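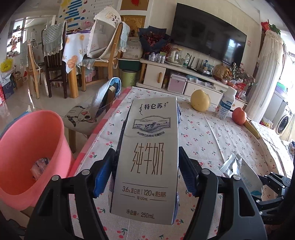
Renato Orellana asked at the end of the last session why a carton has to give its protein per 100 mL when nobody drinks 100 mL. It is a fair question and it takes up most of this handout.

Food Labels and Portions, Session 2
Notes for Fri 28 June
Instructor: Catalina Sosa

1. Two ways of stating a nutrient

Labels use one of two bases. The first is a fixed amount, usually 100 g for solids and 100 mL for liquids. The second is a serving, whose size is set by rule or chosen by the maker, depending on the country. A fixed amount lets you compare two products directly. A serving tells you more about what ends up in the person.

The Telunsu (特仑苏) milk carton uses the fixed amount. The line on the front reads 3.6g 蛋白质 | 120mg 原生高钙, with 每100mL in smaller type underneath. 蛋白质 is protein, 钙 is calcium, 每 means "per." The net content, 净含量, is 250mL and is printed near the bottom. The large characters 纯牛奶 mean "pure milk."

2. Working out the whole carton

Divide the net content by the base, then multiply.

250 / 100 = 2.5
Protein: 3.6 x 2.5 = 9 g
Calcium: 120 x 2.5 = 300 mg

Keep the units in every line of your work. Last session most of the lost points came from mixing up mg and g, and a few from multiplying by 250 without dividing by 100 first.

If you want the figure for a cup, the US customary cup is close to 237 mL, so the factor is 2.37. Protein comes to 8.5 g and calcium to 284 mg, both rounded.

3. Front of pack and back of pack

The front carries whatever the maker wants you to see first. Protein and calcium are common choices for milk. Fat, sugars, sodium and energy are normally in the full table, on another panel. Do not fill in the worksheet from the front panel only. If you can't find the table, write "not found" and leave the cell blank. Do not estimate.

Pictures of pasture and cows are not nutrition information. They may go with a statement about where the milk comes from, as in the small curved line on this carton, 来自特仑苏限定专属牧场, which says the milk is from the brand's own designated pastures. Record origin statements in column F, in the original language, with a translation if you have one.

4. Fruit and other foods without a label

An apple or a banana sold loose has no panel. Use the food composition tables in the course folder. Weigh the edible part only: peel the banana, core the apple. Write down the weight before and after. The tables are per 100 g, so the method in part 2 works the same way.

Amancay Fuentealba's group weighed a banana with the peel on and their numbers came out too high. They have redone it and the corrected sheet is in the folder.

5. Homework

a. Pick one drink and one solid food with labels. Copy out the nutrition table and the net content for each.
b. Calculate protein for the whole package.
c. Do the same for one fruit from the composition tables.
d. Read pages 13 to 22 of the Bondura reader. Skip the box on vitamin losses.

Worksheets go in the tray outside room 586. Elmarie Ndlovu is grading this set, so put her name on the cover sheet.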